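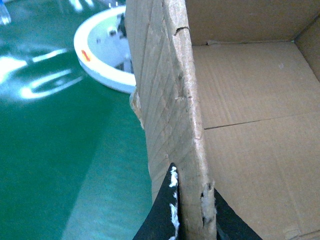 Jemberg open carton, large size, plain brown

We pack light mixed goods for mail order, and cardboard boxes serve two purposes here. Some go out the door with an order in them. Others stay inside and get used as bins, next to the belt or at the end of the rollers, until they're too beat up to keep. This review is about the second use. Jemberg sells this carton as a shipping box, and the product page does say so, so keep that in mind when reading the complaints.

I bought a first bundle of 20 in February. They replaced the Nelmont cartons we had been getting from Pisharody, which went up in price twice in a year. The Jemberg box is close to the same size and fits the same shelf.

Setup

They come flat. Folding one up takes less than a minute and the creases are well scored, so the panels bend where they should. We tape the bottom on the outside with one long strip down the middle and a short strip across each end. The bottom flaps meet neatly in the middle. With the Nelmont there was often a gap wide enough to lose a small part in, and I don't miss that.

There is no lid. You get the usual top flaps, and for bin use you have to decide what to do with them. Folded down outside, they get in the way of anything next to the box. Left standing, they take the wear. Cut off, they leave you with a raw edge, and the whole box gets floppier. We tried all of these and mostly leave them up.

The floor

The floor is the best part. It stays flat, it doesn't sag along the seam, and it picks up scuffs and marks without getting soft. I load ours with small boxed items and bagged parts, nothing heavier than what one person can carry easily. I had one bottom give out, and that one had been dragged across concrete all afternoon, so I don't hold it against the box.

The walls are decent too. They dent if something hard hits them, but a dent stays a dent and doesn't turn into a crease across the panel.

The edges

Here I have to mark it down. The cut edges don't hold up to being grabbed. Every time a box gets picked up or shifted by the rim, the same few inches get squeezed, and after enough of that the outer paper splits away from the layer underneath. Once it splits it keeps going. The edge goes fuzzy first, then you get tears and loose flakes, and the flakes end up in whatever is inside the box. For machined parts in bags that doesn't matter. For anything fabric or anything with a sticky surface, it does.
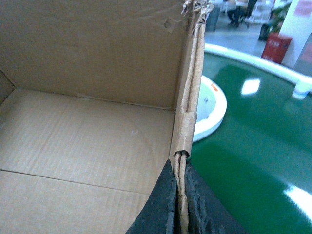 Deok-su Hong disagreed with me on this when I posted a shorter version of the review. He has run the same carton for longer than I have and said the edge wear is a handling problem, that any corrugated box pinched by the rim will go the same way, and that a strip of folded card or wide tape over the edge on the first day doubles the life of it. He also said he would sooner replace a cheap box than pay for a plastic one.

I tried the tape. It does help. It also adds a few minutes to each box, and when the tape finally lifts, it takes the paper with it and leaves the edge worse than before. I now tape only the side that gets the most handling.

Next to the belt

Fit matters as much as strength if the box is going to live beside a conveyor. The large Jemberg is tall enough that a raised flap works as a backstop. The flap doesn't lean much when it's new. After a few weeks the crease at the base loosens and it starts to drop outward, and then someone has to push the box back in.

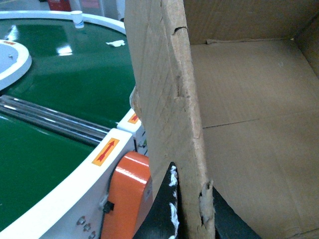 Flap standing between the box and the green belt.

By the rollers the problem is rubbing. Cardboard against steel loses every time, so leave a small gap if you have the space. The box is light and will shift when it's empty. I put a piece of rubber mat under mine and that was enough. 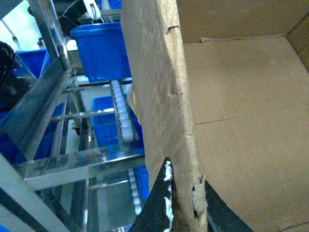 Worn flap edge, with the blue crates and rollers on the left.

Compared with a crate

The obvious alternative is a plastic crate. We have Bimach crates as well, and they last for years with no dust and no flakes. They also cost many times more, they don't fold flat, and the size we would need is too heavy to move around all day when full. For goods that must stay clean I use the crate. For everything else the carton is fine.

How long they last

As bins, ours have gone 14 working days on average before I pull them for recycling. The Nelmont did a little better on the edges and worse on the bottom. If you only ship with the Jemberg, none of this will matter to you, and I have had no complaints from customers about boxes arriving crushed.

Price drops at 200 pieces, but that is a lot of floor space even flat, and I would buy a small bundle first. Delivery took five days. The outer two cartons in the bundle had strap marks on the corners and were still usable.

Good: flat floor, clean folds, bottom flaps meet properly, price.
Bad: cut edges fray early, flap crease loosens, no reinforced rim option in this size.

Rating: 3.5 out of 5. I have reordered once and will probably do it again.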